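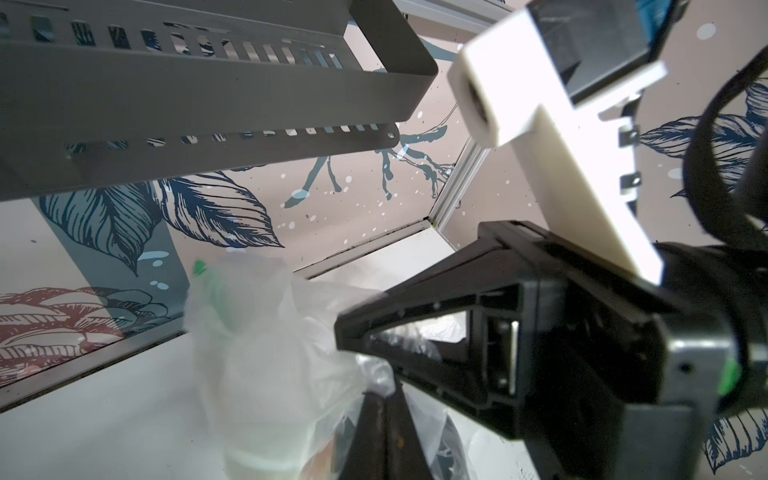

1. Objet et avancement

Le présent rapport rend compte du banc bimanuel monté à l'atelier partagé Wilczyńska dans le cadre du projet Clurkodska. Il couvre la période écoulée depuis le dernier versement et fait suite aux remarques de Mme Jasińska.

La structure en profilé aluminium est terminée, panneaux de fond et latéraux compris. Les deux bras sont fixés sur le rail avant, le chemin de câbles est posé en dessous. Les supports de caméra de poignet, blancs, sont imprimés en 3D; la version précédente fléchissait et a été redessinée par Roman Kalinowski.

2. Essais de préhension

La tâche retenue est la saisie d'un gobelet emballé dans un sachet en plastique transparent. Le sachet reste le cas difficile : film froissé, reflets, contour instable d'une prise à l'autre. Sur 174 essais enregistrés, 106 se sont achevés par une prise correcte. Les échecs se répartissent entre glissement du film sous les doigts et mauvaise estimation de la hauteur - ce second cas domine avec le bras gauche.
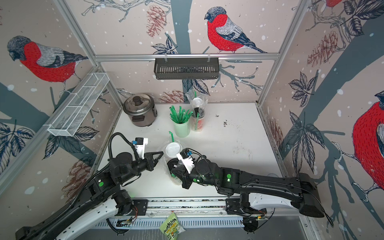
L'étalonnage de ce bras a donc été repris par Aniela Makowska, avec une mire fixée au plan de travail. L'écart résiduel n'a pas encore été mesuré sur une série complète. Les essais avec le cuiseur à riz (module Oven) n'ont pas commencé; ils supposent une consigne d'effort que le contrôleur n'applique pas aujourd'hui.

3. Points ouverts

Câblage : la boucle du câble de poignet gêne la rotation en fin de course. Un passage le long du segment est à l'étude.
Électronique : la carte placée près de la base du bras droit doit recevoir un boîtier.
Surface de travail : taches et rayures perturbent la segmentation, remplacement à prévoir.

4. Budget et suite

Sept semaines de travail restent à couvrir. La commande de doigts de rechange auprès de Stirnelstead est passée, sans date de livraison confirmée. Prochain rapport en avril.

Amado Sarmiento
Vendredi 11 janvier 2019
Copie : Oldřich Bartoš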